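4. Teaching a task by remote control

Read section 3 first. This section covers two-handed recording in an ordinary room. The Jekov brochure says anyone can teach a new task in one sitting. We at Ellport have not seen that happen, and you should plan for several.

4.1 Before you record

1. Press the stop button once and confirm that both arms hold still.
2. Open and close each gripper fully from the hand controls.
3. Check the wrist view on each side.
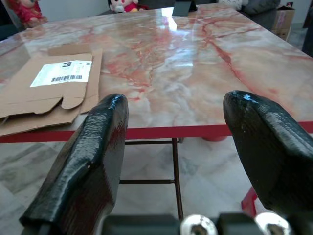
The wrist view is the one to trust when you are close to an object. It is also easy to fool. A glossy tabletop throws back the ceiling light, and a white glare patch like the one toward the far side of this marble-patterned table can hide a thin object completely. Move the work toward you until the glare is clear of it. Software filters are supposed to handle this. Don't count on them.

4. Choose one task and write it down in a single sentence. "Tidy the room" is not a task. "Put the flattened box in the bin" is barely one.
5. Decide where the hands start and finish, and use the same spots every time.
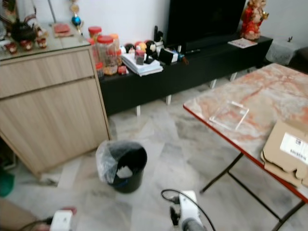 Head view with the bin, the table and both grippers in sight.

Note: The head view makes distances look shorter than they are. Fredy Huamán, who wrote the first draft of this section, recommends 5 practice reaches before saving anything. Yolanda Flores thinks that is too few for new operators, and we agree with her.

4.2 Recording

6. Start the recording and wait 2 seconds before moving.
7. Move at half your normal speed. Fast demonstrations look good on screen and teach very little.
8. Bring one hand in first. Let it settle, then bring in the other. 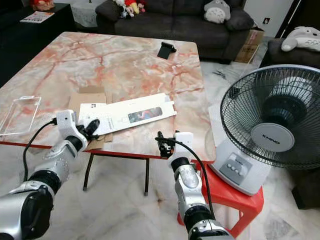 9. If you fumble, stop and delete the take. The manual for the older Skelness controller claimed that mistakes "add variety." In our tests they mostly added mistakes.
10. Return both hands to the starting spots and end the recording.

CAUTION: Keep the cables slack at full reach. A tight cable pulls on the wrist and spoils the take before you feel anything in the controls.

CAUTION: Keep hands and feet out of reach of the arms while the controls are live. The soft-stop setting is no substitute for distance.
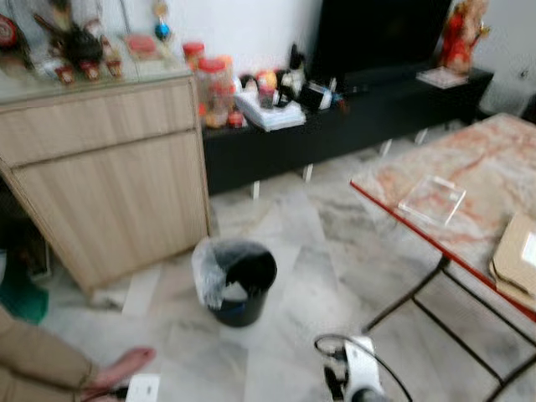

11. Record 30 good takes before you start training. Shift the object a little between takes.
12. Play back 3 of them at random. If you can't tell what the task is, the robot won't either.

4.3 If the result is poor

The Magalhães training screen shows a score after each run. A high score means the robot copies your takes closely. It does not mean the task gets done. Watch the robot try it with the object in a new spot, and go back to step 5 if it misses.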